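Home > Notes > Site visits

Rodton board recovery works, open day notes

The Rodton works opened to the public for one day in June, from 10 am to 3 pm. Numbers were held to 134 by ticket, in groups small enough to fit on the walkway. I went mainly for the water treatment side, and most of what follows concerns that.

The site was a dye house until Grunora took the lease. Two things remain from that use: the borehole licence and the floor, which falls to a central drain along its whole length. Both suited a wet process, and Hrvoje Georgiou, who led our group, said the floor alone decided the choice of building. The borehole is used for rinse make-up only. Town water feeds the welfare block and the safety showers.

Material arrives in cage pallets from council collection points and from two office clearance firms. Each cage is weighed at the gate and given a card. The heaviest card I saw on the rack read 380 kg. Cages wait under the canopy until a line is free, in order of arrival, apart from anything with a battery flag, which goes to a separate bay with a block wall on three sides.

Sorting is by board type. Power supply boards are taken out first because of the large capacitors and the low metal value. Desktop and server boards are kept apart from telephone and set-top boards. Processors, memory and edge connectors are removed before shredding and sold on as separate grades.

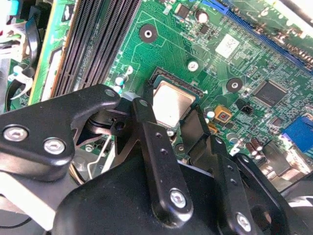

The price difference between grades pays for the labour at this stage. Madhu Tripathi, who runs the grading bench, gave no figures but said a mixed load sells at the rate of its worst part, and that buyers sample hard. Older ceramic parts are boxed separately and go out twice a year.

After the shredder comes a magnet, an eddy current separator and a shaking table. The table was the loudest item on the tour and hearing protection was handed out at the door. It is a Doležal unit, bought second hand, running with a deck slope set by hand wheel. Georgiou adjusts it by looking at the position of the copper band, and he admitted that the two shifts do not agree on where it should sit.

Table water goes to a settling tank, then a lamella clarifier, then a sand filter, and returns to the header tank. Make-up on the day before the visit was 1441 litres, most of it lost as moisture in the product. The sludge is pressed and sent out as a hazardous waste. I asked about bromine in the return loop. It is sampled monthly by an outside laboratory, and the loop is dumped and refilled if the result goes over the internal limit. That has happened once.

Dust extraction is less convincing. The hood over the shredder feed sits high to clear the loader bucket, and there was visible dust on the cable tray behind it. Boris Trnka, the maintenance lead, has a quote from Futurow for a side-draught hood and expects to fit it at the next shutdown.

Tea was in the old pattern store. There was a display of separated fractions in jars, correctly labelled except for two which had been swapped (fine aluminium and tin-rich fines).

Practical points for anyone going next year: parking is on the verge only, safety boots are required and not lent, and the walkway stairs are steep. Tickets are released through the works office.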